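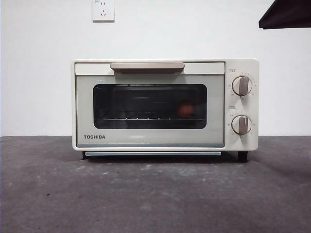

*Le poste « petit four » de la cellule Filletti, atelier de Hondthorpe. Four Toshiba, porte fermée.*

# Cellule de manipulation Filletti : la démonstration

La Filletti est une cellule de table à un bras, pensée pour les objets que l'industrie préfère d'habitude confier à des humains : ceux qui roulent, ceux qui se cassent, ceux qui coûtent trois fois rien et salissent beaucoup. Elle se visite à Hondthorpe, sur rendez-vous, dès 9 h. Le café est fourni. Les œufs aussi, mais ils ne sont pas pour vous.

Le four de démonstration est un modèle du commerce, à deux boutons rotatifs. Aucun client ne nous a jamais crus sur parole devant un four « adapté au robot », et nous avons fini par leur donner raison.

## L'approche

Le bras se présente doigts serrés, à côté de l'appareil. Les visiteurs trouvent ce moment un peu long. Vendula Tóth, qui mène les démonstrations, en profite pour parler du prix.
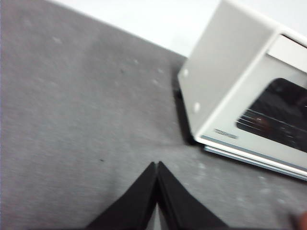
## La prise

La pince Beltrán travaille avec deux doigts noirs, sans ventouse. L'effort de serrage se règle sur 20 niveaux ; les deux premiers suffisent pour un œuf, les trois derniers servent surtout à impressionner les directeurs techniques.

La caméra de poignet garde l'objet et la grille dans le même champ, si bien que l'opérateur suit la manœuvre à l'écran sans se pencher au-dessus du plan de travail. Nous le demandons d'ailleurs expressément aux visiteurs — avec un succès variable. 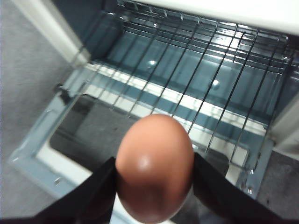
*Œuf brun entre les doigts de la pince, porte ouverte, vu de la caméra de poignet.*

## Caractéristiques

| | |
|---|---|
| Masse du bras | 23 kg |
| Course utile en hauteur | 143 mm |
| Programmes en mémoire | 200 |
| Pince | Beltrán, deux doigts |
| Logiciel | Drasham, licence par poste |
| Caméras | une au poignet, une fixe |

La caméra fixe couvre le four entier, porte rabattue comprise, et sert aussi à relire les essais. Drasham enregistre les deux vues ensemble, ce qui évite bien des discussions sur qui a heurté quoi. 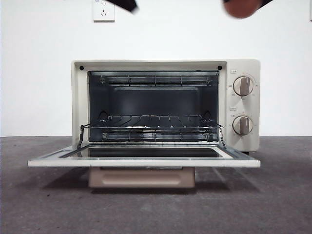 Pour une visite, comptez une matinée et prévenez-nous en janvier si vous venez à plus de quatre, car l'atelier est alors en inventaire. Vous pouvez apporter vos propres pièces. Un emballage souple, un fruit mûr, une poignée mal dessinée : Vendula Tóth accepte à peu près tout, sauf les liquides et les paris.

Le compte rendu d'essai vous est envoyé avec les vidéos, réussites et échecs compris. Le devis part dans un courrier séparé.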